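Certificates, again

The Hillness sale opens for viewing on Monday, April 16, 2018, and the catalog has landed with the usual thump. It runs to 60 lots, nearly all of them prints and photographs, and nearly all of them described as coming with a certificate of authenticity. We read the notes at the back so you don't have to.

A certificate is a sheet of paper. What matters is who signed it, when, and what they had in front of them at the time. In the Hillness catalog, 15 lots have a certificate issued by Gál, the gallery that is also selling them. The catalog treats this as a selling point. We'd call it a receipt with a nicer border.

Then there is the matter of edition sizes. Lot 7 is listed as coming from an edition of 1,000, "plus proofs." How many proofs? The catalog doesn't say, and when we wrote to ask, the reply told us the number was "in keeping with the period." We have read that sentence several times and still can't find a number in it.
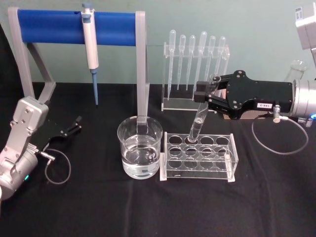
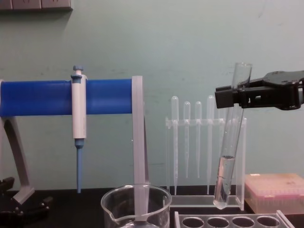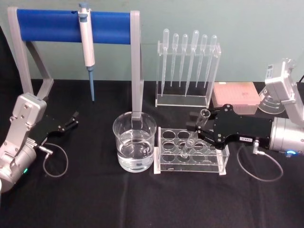
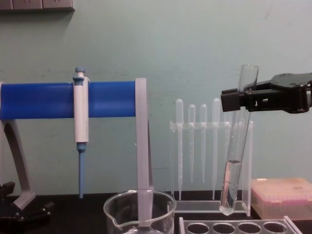 A reader in Landavville wrote in to say we are too hard on the trade. Most small galleries keep honest books, the letter went on, and a certificate from the seller is at least a promise you can hold someone to if the print turns out wrong. The same reader bought two prints from Pomov on that basis and has never regretted it.

Fair enough, as far as it goes. A promise is worth what the seller is worth on the day you need it, and galleries close. Pomov, to its credit, prints the full edition details for every sheet it sells, proofs included, and will show a buyer the earlier invoices before any money changes hands. We see no reason Hillness couldn't do the same.

If you plan to bid, ask for the condition report in writing and ask who owned the print before the current seller. The sale itself is in May, which leaves plenty of time for an answer. We've sent our own list of questions and will print whatever comes back.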